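**To:** Augustina Tetteh, Kolia Fund
**From:** Equipment planning, Trerkside
**Re:** Two-handed manipulation bench, progress to December

Augustina,

You asked for a short report on where the equipment money stands and whether we still want the second half of it. The short version is that the first half is mostly spent, the bench is running, and I would hold off on the rest until the spring. My colleagues on the bench are more cheerful than I am and have seen this draft. I have left their objections in where I thought they had a point.

## What has been bought

The first pair of hands is in, along with the mounts, the table and a year of Bolell's support contract. The support contract was the item I argued against in the proposal, and I would argue against it again. We have used it for two firmware questions and one replacement cable. The cable came from our own stores in the end, while we waited for theirs.

Spares are a sorer subject. Bolell's original quote listed finger assemblies as a stocked part with a lead time of 12 working days. The one order we have placed took much longer, and it came without the fasteners. I have asked them to put a firm lead time in writing before we discuss a second pair. They have sent a brochure.

## What the bench is doing

The work this period has been on soft objects and the dishes they sit on. The proposal promised household items of mixed stiffness, and a plush toy on a plate covers both ends of that cheaply. The hands have to deal with something that squashes and something that slides, and either one can spoil the other.

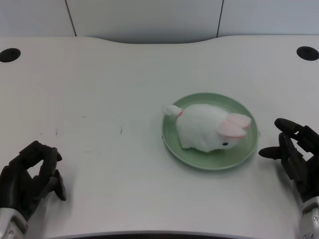
*Trerkside Progress Report, No. 13*

We logged 1,008 attempts this period across all objects. I would ask you not to quote that number in the fund's newsletter. An attempt is anything from the operator pressing start to the operator pressing stop, and it includes runs abandoned in the first few seconds. The useful total is smaller, and we have not agreed among ourselves how to count it. The bench team wants to count any run where the object leaves the table. I want to count runs where it also ends up where it was supposed to go. Until that is settled I don't think any success rate should leave the building.

Sorting out the definition costs nothing except an afternoon or two of arguing. It should have been done before the first purchase, and I take my share of the blame for that.

## The second pair

The plan you approved has us buying an identical second pair from Bolell in the new year. The case for it is that one bench can only be used by one operator at a time, so a second bench doubles the hours. I am not convinced. According to the booking sheet the present bench is reserved nearly all day, but reserved hours and running hours are different things. A good part of the time goes to recalibration and to waiting for someone who knows how to do it. A second bench would wait for the same person.

Santoro has offered a loan unit with simpler grippers for one month at no charge, shipping on us. Their sales deck claims it does "most of" what a multi-fingered hand does. I have no reason to believe that, and I would still like to find out. If a much cheaper gripper can handle half of our object list, we should know before we pay for more fingers.

The team's objection is that the loan would eat a month and that results from two kinds of hand can't be pooled. The second part is fair. On the first, I think we lose a month either way.

## Budget lines that need your attention

- **Spares.** Underestimated. Please let us move the unspent travel money here.
- **Training.** We budgeted for one person. It needs to be two, for the reason given above.
- **Support contract.** Up for renewal in the spring. I recommend letting it lapse unless the lead time is settled in writing.
- **Second pair.** Hold 100 percent of the line. Do not release it in parts — a deposit would commit us to Bolell before the loan is finished.

## What I need from you

A yes or no on moving the travel money, and a yes or no on the Santoro loan. Shipping can come out of the existing contingency, so the loan needs your agreement but no new funds. If both answers reach us before the end of December, the loan unit can be booked for the new year and the next report will have a side-by-side comparison in it, using whichever definition of an attempt has won by then.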